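# Looking after the brick arm – questions I keep getting

I'm Solange, and the arm on the wooden table at Cirkstead is mine to set up and fix. Marcus and Arnulfo asked me to write the answers down, so they can stop messaging me at dinner!

**How do I start it up?**

Power strip first, then the arm, then the laptop. Hold the wrist with one hand while the motors wake up (it can sag a little). If it lands in a weird pose, switch off, fold it by hand and try again.

**Why do we test with a LEGO brick?**

I like the 2x4 size. The studs give me a straight line to look at, so I can tell right away if the fingers are pinching crooked. A bit of tilt is fine for sorting into the bowl. If it tilts more than a stud's height, check the finger screws.

**The grip keeps slipping. What now?**

Wipe the fingertips with a damp cloth first – that fixes it more often than you'd think. Then snug up the 4 screws on the finger, a quarter turn at a time. Please don't crank them, the white printed plate up at the wrist is plastic and I've already cracked one.

**How often should I recalibrate?**

Every 522 picks, or any time someone bumps the base. I know that's an odd number, it's just where Séverine's log started showing drift. We were at 2,118 picks at the end of July.

**Where should the cables go?**

Up and over the back edge of the table, with enough slack for a full reach to the front. Move the arm through its whole range by hand, power off, and watch the bundle by the blue bracket. If anything pulls tight, redo the ties.

**Can I swap the gripper motor myself?**

Sure, if you've watched me do it once. Set aside 13 minutes, take a photo of the wiring before you unplug anything, and run one slow pick when you're done, with the brick held just off the table and your finger near the switch. 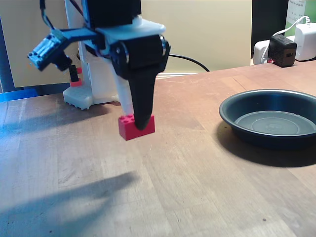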